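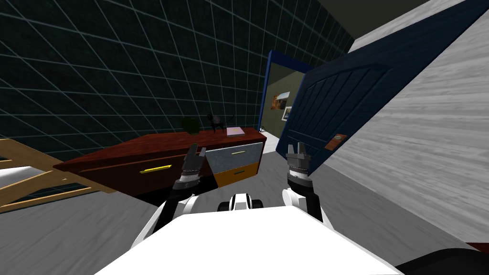 **Ride cymbal drowns out everybody in a small room. Do I need a new one?**

Posted by lorkance_drums, 27 Mar 2025

I play in a jazz quartet and we rehearse in a spare room at our bass player's place. I love my ride, but once I get going at 105 bpm it builds into one big wash and the piano disappears! On our August gig outdoors it sounded gorgeous. Same sticks, same touch. Should I be shopping for something drier, or is there a trick I'm missing? 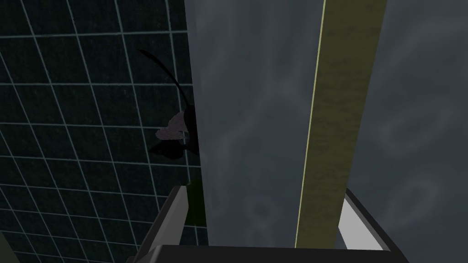 *Teal tile wall next to a pale panel*

---

**Henrik Haberkorn**

Oh, please don't sell it yet! I went through this with my trio and the fix cost me almost nothing. Put 2 short strips of cloth tape on the underside, running from the bell outward, and play for a week. If it's too dry, peel one off. Then work on where the tip lands. Move it a couple of inches in toward the bell and play the spang-a-lang as softly as you can while still hearing every note (this is such a fun exercise, I still do it before gigs). A small wood tip helps too. I switched to a light maple stick and the piano player noticed before I'd said a word.

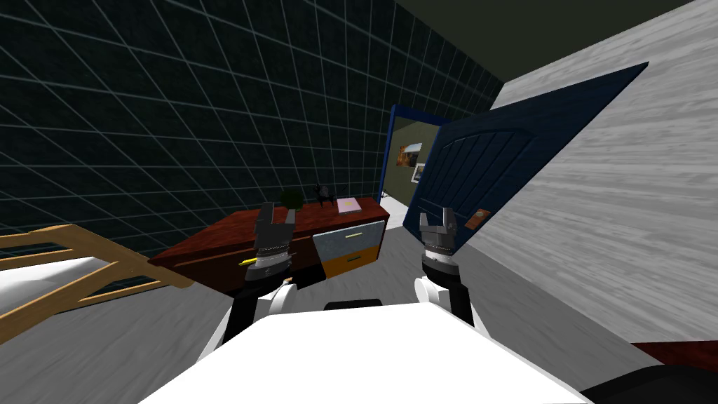 *The room, with the arms raised*

---

**Jastden**

get a flat ride. problem solved

---

**Hammad Chaudhry**

Henrik's tape idea is great, and I'd add the room itself. A ride throws a lot of high end, and hard surfaces send it straight back at the band. Clap once where your throne goes and listen for that zippy flutter!

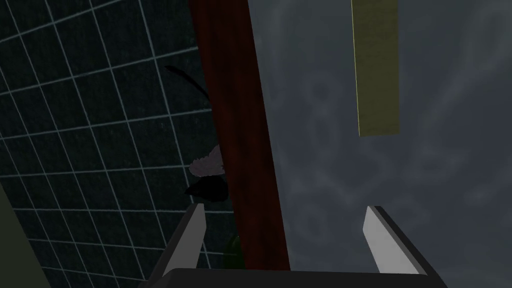
Start with the wall nearest the cymbal. Hang a heavy blanket there, a few inches off the surface if you can, and put a thick rug under the kit. A wall covered in square tiles like the teal one is about as lively as it gets, so I'd cover a good stretch of it at cymbal height before touching anything else. Then turn the kit so the ride faces the blanket and get the piano lid pointed at your ears. You'll play quieter without even trying, I promise. Let us know how the next rehearsal goes!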